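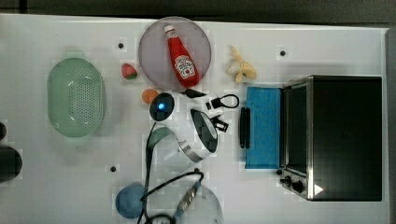

White table from directly above. Mint-green colander on the left, pinkish plate toward the top.

15/06/2021

Collections workroom, Tilandale local history museum. Continued with the Cowie farm and dairy material, boxes from the second shelf.

Condition check on the account books first. 33 volumes, all now out of the old cartons. Spines on the early ones are weak but holding. Two have red rot bad enough to come off on the gloves. Wrapped both in acid-free tissue, tied with cotton tape, tags on the tape and not on the boards. No consolidant used. Want to try it on a scrap of detached leather before going near a cover.

Ledger 359 was entered in the old card file as a creamery record. It is a boarding house register. The first pages have milk weights, then the book was turned over and started again from the back with guests, rates and arrival days for the lake season. Same hand for most of it. Recataloged under both subjects with a cross reference. The card stays in the file with a pencil note so the earlier number can still be traced.

Database: Redunow still drops leading zeros on import. Entered the accession numbers as text and the problem went away, but the location codes have to be done the same way or they sort wrong. Batch of 30 records loaded as a test, checked against the paper sheets, two errors, both mine (box number typed in the shelf field). Corrected. Do not run the full load until the location list has been cleaned up. There are still three spellings of the north attic. 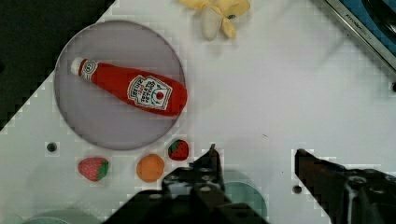 Plush ketchup bottle lying across the plate, plush banana at the top.

Humidity in the storeroom was high again on the morning reading. Chart paper had slipped on the drum, so the overnight trace is no good and I have not filed it. Reset the pen, new chart. Moved the glass plate negatives one bay in from the outside wall. Envelopes on the lower row need replacing - the glue seams are on the emulsion side in most of them.

The Lela steamboat folder: item 594 is a timetable, printed one side, folded twice, split along the center fold. Flattened under blotter and weights. Left the old tape alone. The handwritten fares on the back are in pencil and do not match the printed ones, so they may be from a different season. Transcribed as found, with no attempt to date them. Compare with the boarding house register where it mentions the landing.

Open items:
Order cotton tape and four-flap envelopes.
Clean up location codes before the next import.
Leather test for the two red rot volumes.
Pick pages from 359 for the October case change. It can only be open at one spread, and the cradle has to be cut to fit.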